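Nidby Public Library will end overdue fines on all children's and adult books this fall. Vsevolod Bilyk has directed the library for 2 years and prepared the proposal that the town council approved in July. He met with the newsletter at the Erkside branch on 24 August 2019.

The decision began with a review of blocked cards. "We found 962 accounts that could not borrow anything," Mr. Bilyk said. "Most of them owed less than the price of a paperback."

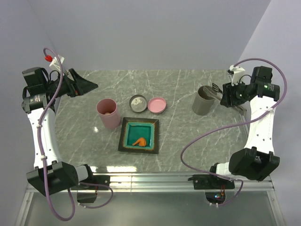 Hrynyshyn asked whether borrowers would still return books on time. Mr. Bilyk replied that the due date remains in force and that a book kept past 118 days will be billed at its replacement cost.

The income from fines was never large – up to 2,000 dollars in a good year – and collecting it took staff time. "I would prefer that the front desk spend that hour helping someone find a book," he said.

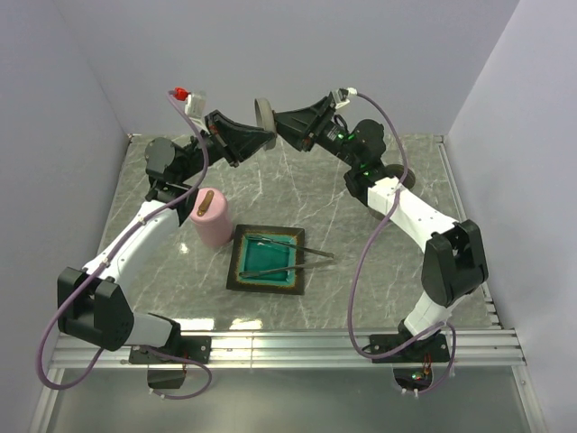

*Marble-patterned tabletop with pale walls.*

Existing balances for late returns will be cleared without any request from the cardholder. Charges for lost or damaged items will stay on the account, and families may arrange to pay them in parts.

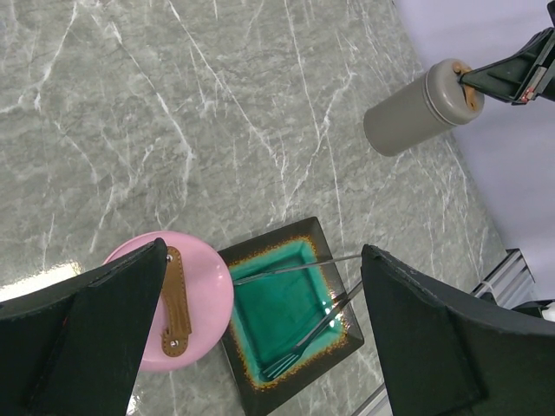 *A pink plate with a brown leather strap across it.*

Mr. Bilyk expects the Bumar Road branch to adopt the same rules once its records have been moved to the shared catalog.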